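The gripper that let go at step 246

Quick one tonight, kettle's on, back still hurts from the chair. We lost most of February to this so I want it written down before I forget the order of it.
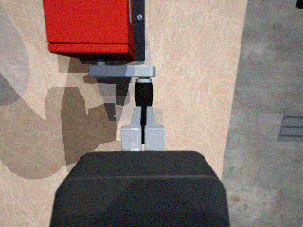 Omprakash Bajpai read my last post and wrote back that I was blaming the wrong thing. Friction is fine, he said, go and look at your contact settings, a sim gripper that drops things at the same step every run is a numbers problem and you should stop fiddling with the pads.

He was right. Annoyingly.

So. Background for anyone new. Kuvov is our pick and place setup, all in simulation for now, real arm comes later if we ever get the bench space. Task is simple on paper. Fingers go either side of a thin rod, close, pull. Did that fine for weeks. Then I pulled in the new Flesov build and the pulls started failing. Fingers close, grip force climbs, looks lovely, and at step 246 the force reading goes to zero and the arm shoots backwards. Every time. Same step.

What I tried, in the wrong order:

Higher friction on the pads. No change.
Slower close. Failed later but still failed, which sent me off down the wrong road for two days.
Swapped the rod for a thicker one. Worked! So I decided the rod was the problem. It wasnt.
Rolled back Flesov. Worked. Should have done that first, obviously.

Hae-won Shim sat down with the two config files side by side and found it before lunch. The new build had changed the default for how deep two parts may overlap before the solver pushes them apart. Thick rod, you never notice. Thin rod, the fingers sink in from both sides, meet in the middle, and the contact just vanishes. Nothing to hold. Meanwhile the arm is still pulling with everything it's got, so off it goes.

Fix was one line. Set the old value back by hand and stop trusting defaults. Ran it 30 times overnight, no drops.

The bit that bothers me more is the arm shooting back. In sim, who cares, you press reset. But the same controller is meant to go on the real one. Grip lost, full pull, no limit, and somebody standing behind it with a cup of tea. There was a check for it once. I found it in the logs, switched off, by me, in a change called "tidy up". So that's mine.

It's back on now. If grip force drops faster than it should, the arm holds where it is and waits for a person. Manju Srivastava wants it to be impossible to turn off from the config at all, and I think she's probably right but it'll make testing a pain. Not decided.

Still to do: rerun the old thick rod tests with the check on, and work out why the log file is 3,490 lines for a pull that lasts 6 seconds. I suspect I left the debug printing in agian.

Will post the config diff when I've cleaned the swearing out of the comments.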